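4.2 How visitors moved between stands

The Plemard fair fills one hall for three days each August. We asked visitors leaving by the main doors how they had chosen which galleries to enter, and 265 agreed to talk. Most had arrived without a plan.
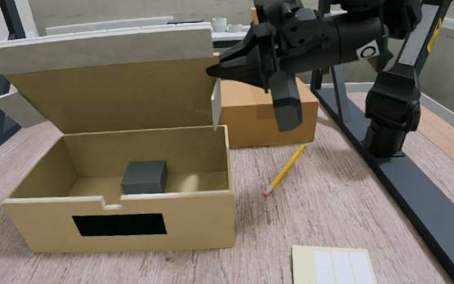 Few could name a gallery they had meant to see. Those who could tended to name Lozano, which had the stand facing the entrance and a large painting on its outer wall. Visitors who came with a friend stayed longer at each stand than those who came alone – a pattern also noted by Amin in her study of the smaller Terkau fair.

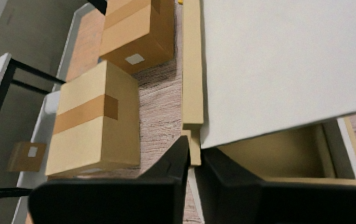

Price had less effect than we expected. Works marked at 3,000 euros or more drew as many questions as cheaper ones, though the questions were shorter. Gallery staff told us they rarely spoke first.

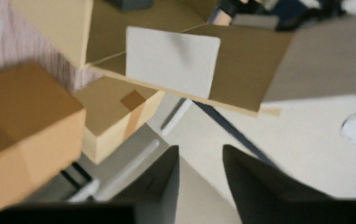 Figure 2. Open cardboard box and gripper fingers, computer rendering.

Talks and performances changed the flow for a short time only. Once a talk ended, people went back to the aisle they had left, and the stands nearest the stage gained little from it. 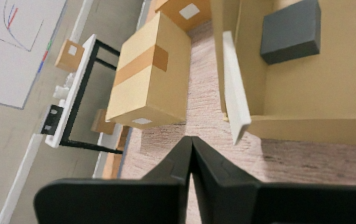
Cardboard boxes, white-topped table and gripper fingers, computer rendering.

The side rooms are treated separately in 4.3, as they were ticketed and our interviewers had no access on the final day.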